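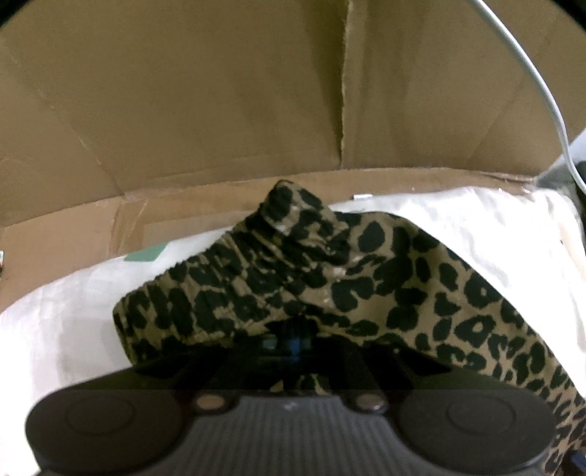 5. Preparing the Gralov garment steamer for delicate fabrics. Fill the tank to the lower mark and allow the indicator to turn green before handling any article. Printed fabric, such as the leopard-print item on the white cloth, shall be steamed from the reverse side.

5.1 Set the dial to 11.
5.2 Hold the head clear of the fabric and move it slowly along the grain.

CAUTION: Do not leave the head resting on coloured fabric.

NOTE: Service enquiries should be directed to Kumaresan Subramaniam, Flendthorpe Centre.

Home | Manuals | Parts | Contact
Print this page | E-mail this page
Comments (5)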